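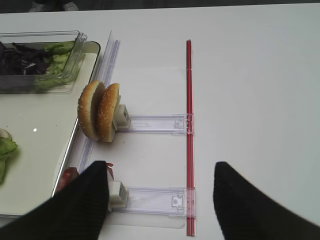

Chapter 7
Holding and Portioning Ingredients at the Assembly Station

7.1 Scope of the chapter

An assembly station is the stretch of counter between the point where ingredients are prepared and the point where a finished item is wrapped or plated. Its layout determines how far the hand travels for each item and how long each ingredient stays out of cold storage. Leafy ingredients are normally kept in a lidded container within reach of the bread, and a clear container lets the worker check the contents from the side. Where two kinds of leaf share one container, as with the dark purple and bright green leaves at the opening of this chapter, each is given its own end so that either can be taken without sorting. Bread is staged separately. Bun halves stood on edge in a holder take up less counter than halves laid flat, and both can be lifted without turning the hand over. The tray under the container defines the space assigned to leaves, and any leaf set down outside the container should stay within its rim.

The chapter treats three variables: the order of stations, the method of holding each ingredient, and the size of the portion. Cooking equipment was covered in Chapter 5 and is mentioned only where its output rate limits the station.

7.2 Terms

Station: a fixed position on the counter assigned to one ingredient.

Reach: the horizontal distance from the worker's resting hand position to the near edge of a station.

Hold time: the interval between removal of an ingredient from storage and its use or disposal.

Face: the cut surface of a bread half. The crust side is called the crown on the top half and the heel on the bottom half.

7.3 Order of stations

Stations are arranged in the order of use unless reach prevents it. In the Sovcombe layout, used for the worked problems in this chapter, bread comes first, followed by sauce, leaf, filling and closure. The Kubíček layout places leaf ahead of sauce and shortens the counter by 22 cm. Its disadvantage is that the leaf container must be opened over the bread, and fragments fall on the faces.

Jummai Akinola compared the two layouts in a test kitchen at Trirell over a run of 80 items each. Assembly time did not differ by a useful amount. Leaf waste was higher in the Kubíček layout, and most of it was collected from the counter between the first two stations. Her data sheet is reproduced in Table 7.2.

7.4 Lids and hold time

A lid slows the drying of cut leaves only while it is closed. During continuous service the lid may be left partly open for up to 51 seconds between portions. For longer pauses it is closed fully. The hold time for each leaf type is written on the station card and is counted from removal from storage, regardless of how often the container has been opened.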